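Section 4: Putting the mini fridge on a desk and getting it settled

Okay, so you've unpacked the Ninley, you've pulled the blue film off the door (if you haven't, go do it, it leaves a gummy line if you wait) and you've read Section 3 about picking a room. Now we get to put the thing somewhere. I'm Sumaiya Begum, I wrote most of this guide, and I've set up more of these little fridges on more desks than I ever planned to!

You'll want a damp cloth, a dry cloth, a small level or a phone with a level app, and a second pair of hands for the lifting part.

4.1 Clearing and checking the desk

1. Take everything off the end of the desk where the fridge is going. All of it, including the pen cup.

2. Push down on that end with both hands. A little give is fine. If the legs shift or the top bows, pick another desk or go back to the floor stand in Section 3.

3. Wipe the top and dry it. The rubber feet grip a clean surface really well and a dusty one hardly at all.

4. Measure from the wall to where the back of the fridge will sit. You need 3 inches behind it and the same on the hinge side. I know it looks like wasted space, and I know you'll want to shove it back later. Please don't.

CAUTION: Never set the fridge on a glass top or on a sit-stand desk that you plan to move up and down with the fridge still on it.

4.2 Lifting it up

5. Tape the door shut with a strip of painter's tape.

6. Lift from the base, one person on each side, and keep it upright. Don't grab the door handle, it isn't made for that.

7. Set the back feet down first, then lower the front.

8. Check the level front to back and side to side. Turn the front feet by hand (left to lower, right to raise) until the door swings closed by itself from halfway open.

NOTE: If the fridge got tipped onto its side at any point, even for a minute in the back of a car, let it stand upright overnight before you plug it in. I set mine up after dinner and plug it in with my morning coffee.

4.3 Plugging in

9. Run the cord down behind the desk and straight to a wall outlet. No power strips, and no extension cords. The office at Relero where I tried out the first one had the outlet on the wrong wall, and we ended up moving the desk, which took ten minutes and was completely worth it.

10. Set the dial to the middle, close the door and leave it empty for the rest of the day. You'll hear some humming and a click now and then. Both are fine.

11. Put a cheap thermometer on the middle shelf and check it before you go home. If it's still above 40 degrees, turn the dial up one notch and look again in the morning.

CAUTION: A steady rattle usually means the back is touching the wall. Unplug the fridge before you reach behind it.

4.4 Living with it on a desk you also work at

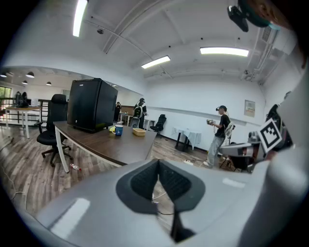 Sharing a desk with a fridge mostly comes down to giving it one end and keeping your own stuff from creeping up on it. Mugs are the worst for this, because the spot in front of the door is so handy. The black mini fridge on the dark brown desktop has a blue mug with a white logo sitting in front of it, and I do exactly the same thing with my tea, so no judgment from me, but get in the habit of sliding the mug over before you pull the door. A shallow tray like the yellow one farther right is good for small things that would otherwise wander (teaspoons, sugar packets, the bottle opener), as long as you park it clear of the door swing.

12. Open the door all the way and put a bit of painter's tape on the desktop just past the farthest point it reaches. Drinks stay on the far side of the tape. You can peel it off after a week or two, once your hands have learned it.

13. Park your chair at the end of the desk when you're not using it, so people can get to the door without climbing over the wheels.

14. Look under the desk when you tidy up. Bottles love to end up down there, and so do cords.

15. Wipe the door seal once a month with warm water and a drop of dish soap. I do a bigger clean in March, with the shelves out and everything.

NOTE: Defrosting is in Section 5, and you can ignore it until the ice is as thick as a pencil.

Related items
Section 3: Choosing a room and a surface
Section 5: Defrosting without flooding the desk
Jayasinghe door shelf: fitting and removing
Titatham floor stand: assembly
Replacement feet and seals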